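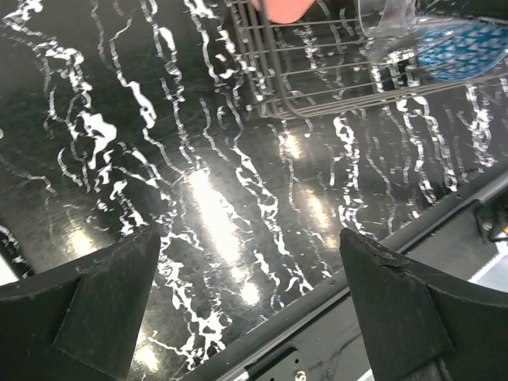 Dear list,

Thank you for the answers on my question about black counters. I have read all of them, also the long one from the Nguyen-Tran kitchen thread. My problem is still the shine. When the surface is glossy and black with white veins, every lamp makes a bright streak in the middle, and I can not tell if I look at a dirty spot, at a vein or only at the light. A grey wire basket standing on it is easy to see. A dried drop of milk is not.

Alaric Mbeki wrote on Friday:

> I would not put the dish basket directly on a polished
> top. Use a thin mat. The feet of my old Orklow basket
> made small scratches in less than 4 months, and on black
> you see each one when the sun is low.
>
> Also, do not buy the Wullero spray. It leaves a film.
> Warm water and one drop of soap is enough.

Alaric, I agree about the spray. About the mat I am not so sure. I tried one, 36 centimeters wide, and the water stayed under it until the evening. Now I lift the basket after each meal and wipe the place with a dry cloth. 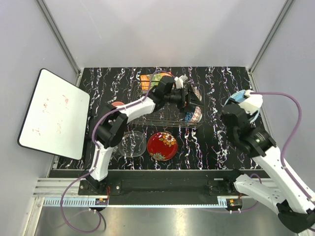 The second thing is where the basket should stand. I prefer it near the back, so the front stays free for cutting and for the bread. My sister wants it close to the edge because her arms are short. We did not agree yet.

Does someone know if a wire basket with low sides is enough for big plates? The higher model from Zurnumex costs 155, and this is too much for me if the plates fall over anyway.

With kind regards and thanks for your patience,
a reader from the small kitchen group

Last updated: November

Comments (3)

plateandcup: Low sides are fine if you put the big plates in the middle.

M.: We have used a dry cloth for years, also on black. Cotton is good, microfiber is better.

tapwater: Please tell us if you find a mat which lets the air under it!

This site uses cookies to remember your settings. Accept / Read more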